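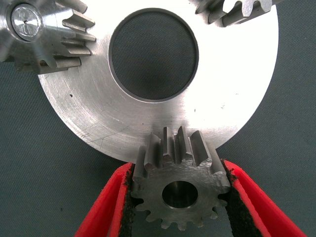
*Gripper, small gear and metal disc at the Flamura bench, open day, 30/12/2023.*

I went to the Flamura student open day in a bad mood about student robotics, and I should say so before anyone takes the rest as a fair report. I have been to a good many of these. The usual thing is a hall full of extension leads, a banner, and a team explaining that it worked last night. Holding it on the Saturday between Christmas and New Year did not improve my hopes, nor did the hour I spent finding the right door.

Flamura is a project course run out of two long rooms behind the Brunner building. Students join in July and are put on a task for the rest of the year. The task for this group was gear assembly: pick up a small spur gear, bring it in beside a larger part, and get the teeth to sit where they should. The leaflet called this "precision manufacturing for the next generation". I would call it putting a gear in its place, which is hard enough without the leaflet.

The bench was better than I expected. The parts were real metal, with scratches on them. There was a heavy turned disc with a big hole through the middle and steel gears placed over its edge, all on a dark woven cloth. The gripper had red plastic fingers with black pads on the inside, and the pads had frayed where they met the teeth. I liked that more than anything on the posters. A team with ragged pads has at least been using them.

I asked what happens when the gear is held slightly crooked. The answer was long and had the word "robust" in it twice. Pressed a little, one of the students said that a crooked grip is mostly what goes wrong, and that the soft pads let the gear tilt as it comes up against the other part. Harder pads let it slip. They have tried both and gone back to soft. I would have put that on the poster, in large letters, in place of the diagram with the arrows.

Then the numbers. The wall display said the team had logged 1,526 attempts since July, of which 657 were counted as successes. That is well under half, and I give them credit for printing it. But "success" was defined in small type as the gear touching the rim and staying there when the fingers let go. Whether it would turn, or carry any load, was a separate question that the display did not ask. I did ask, and was told it was planned for next term. Most things were.

I watched three attempts myself. One was good. One stopped by itself with the gear in the air, and a student reset it from the keyboard without comment. The last one got the gear down and then nudged it out again on the way back — by a few millimetres, but out. Three goes prove nothing either way, and a watching crowd is not kind to anyone's equipment.

The second room belonged to the Fleltemik group, who were doing the same task with a fixed jig and no gripper to speak of. Theirs was quicker and duller, and drew almost no visitors. They claimed nearly 100 assemblies in a row with no fault. I could not check it, as the machine was switched off for the talk, but I found it easier to believe than much of what I heard that day. If I had a box of gears to put together by Monday I know which room I would go to. The course staff say that comparing the two is the point of running them side by side, and I would have liked to see the comparison written down somewhere. There was a blank panel with the title "Findings" on it.

The talk was forty minutes, most of it about a contest called the Zarkeck, which the Flamura team enters in the spring. The rules sound sensible on paper. Teams get an unfamiliar set of parts on the morning, and no one may touch the bench once the clock starts. I am less sure about the scoring, which gives marks for the presentation as well as the assembly. Last time, by the speaker's own account, a team placed well without finishing a single set. I don't blame the students for learning to present, given those rules, but I wish they had less reason to.

Practical matters, for those thinking of the next one. Parking is behind the building and the entrance is on the other side. The rooms are cold. Go early, before the talk, when the students are working and will let you stand close. Ask about the pads, and ask to see the failed runs, which are kept on a laptop at the far end and were much more interesting than the film on the big screen. They opened the file for me straight away and seemed pleased to be asked.

I'll go again after the spring contest, mainly to see whether that panel has anything on it.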